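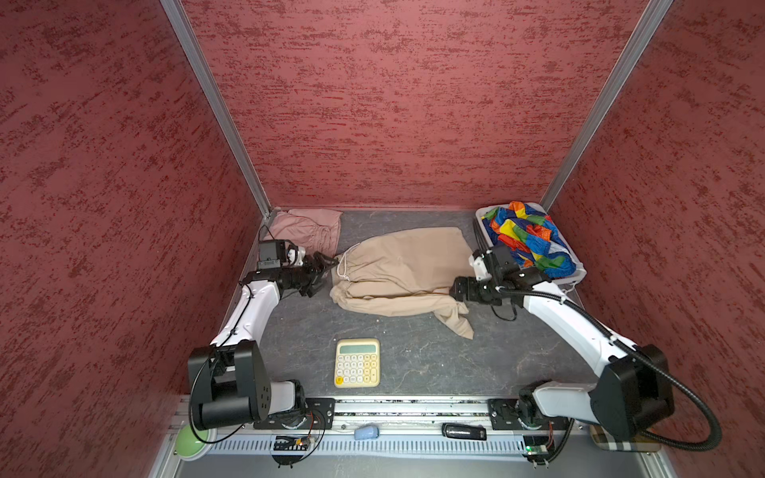 Nolero Community Workshop – Education and Visits Team

Annatjie Botha had been talking for most of the morning by the time we sat down, and she asked for a glass of water before the first question. The open day at the workshop in March had brought in 713 people, against a little over half that the year before. Botha runs the two-arm bench, and her part of the program was a demonstration every half hour, with time for questions at the end of each one.

"I lose my voice every year," she said. "I should get a microphone. I say that every year too."

The bench is a walled booth with two white arms fixed to an aluminum rail along the front. Between them on the dark floor go whatever objects are being used, and they are mostly ordinary ones: a drawstring bag, a basket with a patchwork cloth in it, a desktop calculator. Botha picks them herself, a good number of them from the secondhand store on Vieira Street.

"People expect something industrial," she said. "Then they see a cotton bag and they come closer, because they have one at home. A bag is hard. It changes shape every time you touch it. A calculator stays a calculator."

She trained as a sewing machine mechanic and worked for eleven years at Stekum, a firm that serviced equipment for uniform makers. She came to robots sideways, through a night class, and still thinks about the work in terms of cloth. Asked what she looks for when an arm goes to pick something up, she talked about folds.

"You want an edge or a fold that stands up a little. If the fabric is lying flat, the fingers just slide over it. A sewing operator does this without thinking, she'll push the cloth up with one finger and pinch it with the others. With two arms you can have one hold and the other pull. That's why we have two. With one arm you spend your whole day chasing the thing across the floor."

Each gripper on the bench has black fingers, and the left one carries a small camera on top. Visitors ask about the camera more than anything else, Botha said, and the children ask whether it can see them. She tells them it is looking at the bag.

The other common question is about the walls, which are covered in a dusty red material with darker blotches. She changes the covering from time to time so that the system doesn't get used to one background. "If it only ever sees gray, then gray is what it knows. My sister thinks this one looks like a steakhouse."

The team has recorded 3000 runs on the bench since it was set up – a run being one attempt at one task, good or bad. The bad ones are kept. Botha was firm on that point and came back to it twice. On the open day she told every group before starting that the arms might fail, and she left the failures in when they came.

"The 15 minutes before lunch were terrible. It dropped the bag, it picked it up by the string, it dropped it again. There was a man at the front with his arms folded and I thought, well, he's going to leave. He stayed for 3 sessions. He told me afterward he used to pack parachutes."

I asked whether anyone had been worried about jobs. She said yes, and that she doesn't try to argue people out of it. A woman who works in a hotel laundry watched for a while and then timed herself folding a towel next to the booth. She was done long before the arms had finished with theirs.

"She was pleased, and I was pleased for her. But she also asked me how fast it would be in five years, and I said I don't know. I don't. Anyone who gives you a number is guessing."

The software that runs the arms comes from Ulano, and two people from there helped set up the bench for the day. Botha would like them to stay longer next time. She would also like a raised step for smaller children, who had to be lifted to see over the rail, and a printed card in Spanish as well as English.

Demonstrations will go on through the spring for school groups, in the mornings only, with the first starting at 9:30. Groups should book through the front desk and keep to twelve students per session. Botha asks teachers to have each class bring one soft object from home, nothing with glitter on it.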